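Research Notes: Wrist Views and the Last Few Millimeters

Fri 10 December

The manipulation group at Skomitberg has finished its first full comparison of two ways to train a grasping policy for small, thin objects. The short result is that a policy given blurred wrist-camera images during training did better at the moment of closing than one trained on sharp images only. The longer result has some holes in it, which are listed further down.

The starting point was a habit that most of us picked up in earlier projects. When demonstrations are prepared for training, a filter scores each image for sharpness and drops the ones below a threshold. The Kirnon pipeline has done this since March. The filter is easy to defend on paper: a smeared image carries less position information, and a network asked to fit it may learn to average over edges. The trouble is where the blur falls. A wrist camera moves with the hand, so the worst images come during the final approach and the first part of the lift. Those are the parts of the motion where the policy most needs examples.

Sun-ja Yeo noticed this while plotting rejected images against gripper opening. The rejections bunched up just before closing. A policy trained on what was left had plenty of examples of hovering over an object and plenty of holding one, with a thin patch in between. On the arm it showed up as hesitation. The fingers would come down on either side of the object, stop, back off slightly and try again.

For the comparison, two policies were trained from the same set of demonstrations with the same network and the same number of updates. The first used the filtered set. The second kept every image and added a blur estimate as a scalar input, computed from joint velocity and exposure time, so that nothing had to be inferred from the pixels alone. Each policy was then run for 100 trials on the same mix of pens, markers and short rods, placed by hand on a printed grid that was removed before the run.

The filtered policy completed 40 of its trials. The unfiltered policy completed 63. A trial counted as complete if the object was lifted clear of the table and held until the arm stopped moving. Regrasps were allowed within a limit of 30 seconds.

Pens are the hardest case in the mix. The barrel is glossy and throws a highlight that shifts as the wrist turns, the clip changes the width the fingers have to clear, and in a close view the ends are often out of sight, so the policy has to work from the sides of the barrel and the ring where the cap meets it.
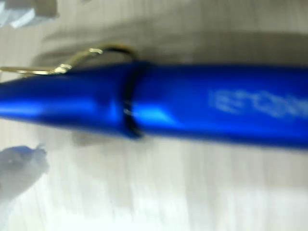 Orientation error at contact fell for the unfiltered policy, but mainly on objects with some visible feature along their length. On plain rods the two policies were hard to tell apart. Our reading is that the blur input helps the network decide how far to trust an edge, and a plain rod offers few edges to weigh. We have not tested that reading directly.

Known gaps: there is no run yet with the blur input and the filtered set together, so the two changes cannot be separated. Lighting was fixed throughout. The Wojcik mount was retightened between the two blocks of trials, and the camera offset was not measured again afterward.

The missing run is next on the schedule. Anyone using the Kirnon filter on wrist data can turn it off with the keep-all setting in the preparation script; the Flostemex loader will need its cache rebuilt before the change takes effect.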